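Section 4: Setting Out the Toothbrush and Mug

By now your Bouchard table is assembled, level, and standing where you want it, and you have earned a little sit-down. When you're ready, this section takes you through the toothbrush and mug set, the one most people put out first in a guest room (it's certainly the one we get the most letters about!). Give yourself a quiet quarter of an hour the first time. It goes much faster after that.

You will need: the clear mug from the Zirnurbridge set, one toothbrush, a soft dry cloth, and a second cloth you don't mind getting damp.

1. Wash the mug in warm water with a drop of dish soap, rinse it well, and dry it inside and out. Pay attention to the pattern on the side wall, where soap likes to hide, and to the inside of the handle, where everybody forgets to look.

2. Wipe the tabletop with the dry cloth, following the grain. Go all the way out to the rounded corners and once around the little black cable grommet, because crumbs and lint gather at its rim.

3. Stand the mug near the middle of the table with the handle toward whichever hand your guest is likely to use. If you don't know your guest that well, the left is as good a choice as any. Keep it well forward of the grommet so a charger cord can still come up through the hole without nudging the glass.

4. Bring the toothbrush in over the mug at a slant, head up and handle down. Keep the bristle end clear of the wood the whole way across.

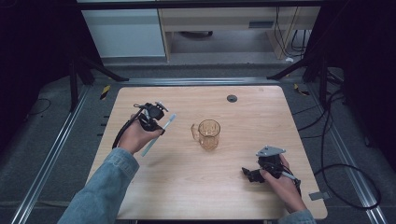
5. Lower the handle into the mug and let it lean gently against the wall. Don't drop it in from a height. It's a small thing, but a glass mug will put up with only so many knocks, and a toothbrush landing at six in the morning is louder than you would believe.

NOTE: A long toothbrush may lean quite far over. Turn the mug a little until it settles.

CAUTION: Never stand a mug on the table with hot liquid in it unless you have put a coaster down first. Heat can leave a cloudy ring in the finish.

Looking after the top

The finish has a soft satin sheen, and we hope you'll grow as fond of it as we are. Every top is a bit different. Some have fairly straight grain, and others have those big wavy bands and nested loops that seem to wander off wherever they please. None of that is damage, and it won't wipe away, so please don't scrub at it.

Small specks are another matter. Get down low, with your eye almost level with the wood, and look across it toward a window or lamp. Marks that you would miss from above show up nicely beside the glare. Dab at a speck with the damp cloth, wait a moment, and dab again, then dry the spot.

CAUTION: No scouring pads, no bleach, and no toothpaste as a polish, however warmly your aunt recommends it. 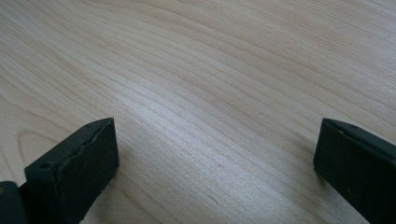
Normand Gosselin wrote to us in March that he has 17 of these tables in guest rooms and goes over every one with a barely damp cloth in the morning, then a dry one straight after. He adds that toothpaste comes off best once it has dried and can be lifted with a fingernail, and that he wishes we had said so in the first printing.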